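Brernent Forms: Frequently Asked Questions

Last updated Dec 24, 2019

What is Brernent?
Brernent is a small script library for web forms. You include one file in your page and it checks what the visitor types, before the form is sent to the server.

Do I still need to check the data on my server?
Yes, always. A visitor can turn off scripts in the browser, and then Brernent does not run at all. The checks in the browser are for the comfort of the visitor. The checks on the server protect your data.

Which fields can it check?
Text, number, email, date and file fields. For a text field the default limit is 2,000 characters, and you can change it with the setting "maxText". Fields inside a hidden section are skipped until the section is opened.

Why do my error messages appear in English only?
The language file must load before the main file. If the order is wrong, Brernent does not find it and uses English. Ilídio Matos translated the Portuguese messages, and corrections can be sent to him through the contact page.

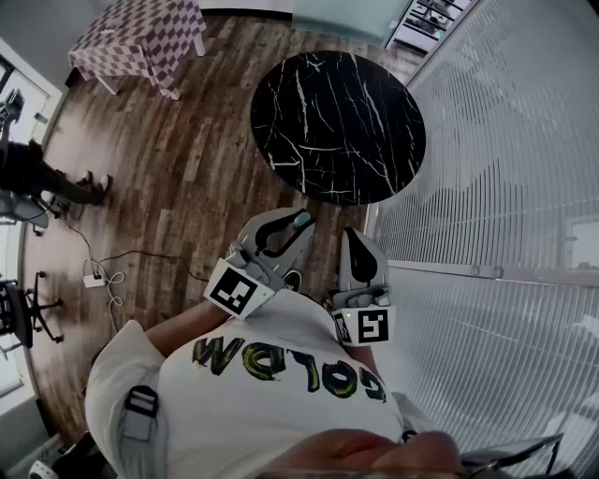
Two hand-held grippers, held in front of the chest.

Can I save a form that is half finished?
Yes, from version 3. Set "draft" to true and the values are kept in the browser every 60 seconds. Password and file fields are never kept. The draft is deleted when the server answers that the form was received.

My form was made with Plendside. Can I move it?
In most cases, yes. Export the form from Plendside as plain HTML and run the import tool. Please look at the date fields after the import - Plendside writes the day first and Brernent expects the month first.

What does error 109 mean?
Two fields on the page have the same name. Rename one of them and reload the page. If you build the fields in a loop, add the row number to the name.

Is there a limit for large forms?
There is no fixed limit. The largest form we have tested has 1,047 fields, and it was slow on older phones. For such a form we advise to split it into pages.

Who do I write to if my question is not here?
Aurora Torres reads the support mail. Please send the version number and the part of your page where the problem is - a full copy of the site is not necessary.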